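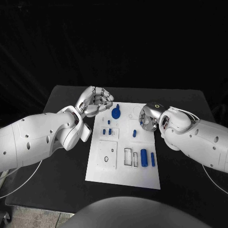 Pelum: Childhood Reading and the Ancient World
Progress report to the Vigfúsdóttir Fund, second period
Prepared by Ji-hoon Ra, project editor

Status

The essay collection is on schedule. The radio readings are behind, for reasons given below. Spending is within the approved budget, and we are asking for one change, which is set out in the section on money.

Essays

The open call closed in March with 43 submissions. All of them answered the question we set, which was to describe a first meeting with the Greeks or Romans before the age of twelve and what became of it. The largest group wrote about school library books, mostly illustrated retellings of the Trojan War. Others wrote about comics, a set of encyclopedias bought from a door-to-door salesman, and movies shown late at night. One writer learned the whole of Hannibal's march from the backs of trading cards and found out in college that the order was wrong.

Each submission was read by two readers working separately. Where they disagreed, I read the piece as well and made the decision. All the writers have now had an answer. Those we turned down were given a short note on the piece if they had asked for one on the form.

First edits have gone out to everyone we accepted. The main problem in editing is length. Many writers spend several pages on the house, the weather and the grandparents before the book comes into it. Some of that is the best writing we received, and I have left more of it in than I planned to. I have been stricter about dates and battles. If a writer remembers Thermopylae wrong as a child, it stays as remembered, and a note at the back gives the usual account.

Flurnov will print the book and has sent sample pages. The type is readable, but the notes were set too small and we have sent them back for a second try. We have not approved the cover. The first design used a helmet, and several of the essays complain about exactly that kind of cover.

Radio readings

Three readings were planned for this period and none has been broadcast. The recordings are made, but the station in Illirham changed its evening schedule and our slot went to local sports. We have been offered a new one on Thursday at 7 p.m. and have accepted it. It is shorter than the old slot, so each piece has to be trimmed. Two are finished. The last is a long account of a boy reading Xenophon to his younger brother in a hayloft, and the author would like to make her own cuts. I agreed to that.

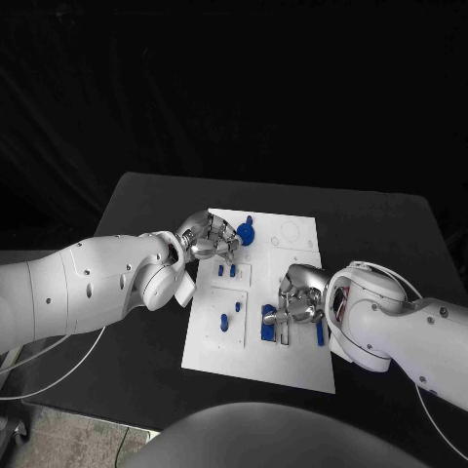 Two robot arms over a board of blue parts.

School visits

We visited three schools in and near Illirham. The format was the same each time: one essay read aloud, then an hour of writing. Grade five worked better than grade seven. The older students wanted to know if the essays were true and how we could check, and the sessions ran out of time on that question. It was a fair question – I have since added a page on memory and evidence to the teacher handout.

Money

Editing fees and travel are in line with the budget. Studio costs were lower than planned. Permissions cost more, because two writers quote at length from translations still under copyright. We ask the Fund to let us move the unspent studio money to permissions. The total grant would not change.

Next period

Second edits, the notes and the cover come first. The readings will go out once the trimmed versions are approved. I would also like to record a few essays that will not fit on the air and put them on the Pelum site, if the writers agree. Page proofs will be sent to the Fund as soon as we have them from Flurnov.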